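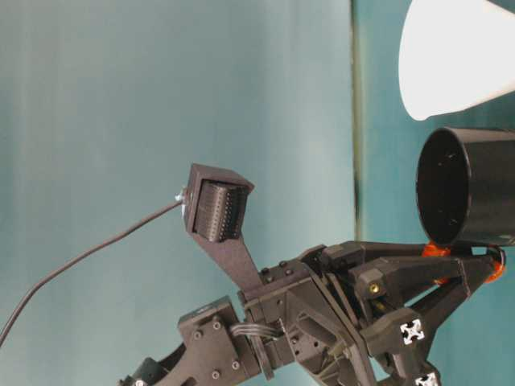 Figure 1. Arm with two-tip gripper at a black cylindrical container; sensor housing and cable at left.

March 2, 2023
By the Kellton Arm Group, Robotics Practicum
5 min read

Working Rules for a Shared Gripper Arm: Project Report

1. Purpose

The lab at Kellton has one arm that several student groups use in turn. Until November each group kept its own setup notes, and the notes did not agree on speed limits, cable routing or who was allowed to clear a fault. Our project was to write one set of rules, apply it to our own pick-and-place work, and record where it failed.

We started from the lab safety sheet and the course handout on risk assessment. Neither covers the add-on parts that students mount on the arm, so most of our text deals with those. The rules are local practice and do not replace any published standard.

2. Scope

The rules apply to the arm, the gripper, any sensor fixed to either, and the objects handled. They do not cover the Rurkby conveyor in the next bay, which has its own guard and its own sign-off sheet.

3. Rules as adopted

3.1 Speed. Tip speed is limited to 147 mm/s with a person inside the marked floor area. The limit is set in the controller and checked at the start of each session.

3.2 Cables. A sensor cable that leaves the arm in a free arc, as in Figure 1, must be tested through the full planned motion by hand, power off, before the first run. The operator looks for snagging and for pull on the fitting at the housing. Ribbon wiring between moving sections is checked at the same time.

3.3 Fasteners. Screws on plates and brackets are checked before each session. A loose screw in a threaded insert is reported, not tightened, until the insert has been inspected. We stripped one in the second week by ignoring this.

3.4 Fingertips. The orange pads are wear parts. They are replaced as a pair, and the replacement is entered in the log.

3.5 Objects. Containers are handled empty. Open ends are kept clear of hands while the drive is on - this includes the time when the program is paused.

3.6 Faults. Only the named operator clears a fault. The second person stays at the stop button until the arm is parked.

4. Trial

We ran 56 sessions under the draft. The log shows 9 breaches. Most were against 3.2, where the hand test was skipped after a small change to the program. 2 were against 3.6, both with the operator working alone late in the day. The remaining breaches were missing log entries for pads.

Setup time was the main complaint. The full check took over 9 minutes when the sheet was new to the operator. We moved the cable test to the top of the sheet, and after that it was skipped less often, although the number of sessions is too small to say much.

5. Open points

The Hoxha checklist template we borrowed has no field for changes made in the middle of a session. We wrote these in the margin, and some cannot be read now. A revised sheet is in Appendix B.

Rule 3.1 says nothing about the pinch points between links. A speed limit does not remove them, and a cover designed for the Zerkard frame did not fit our plates. Until there is a cover, the floor marking is the only measure, and we recommend that the next group treat this as its first task.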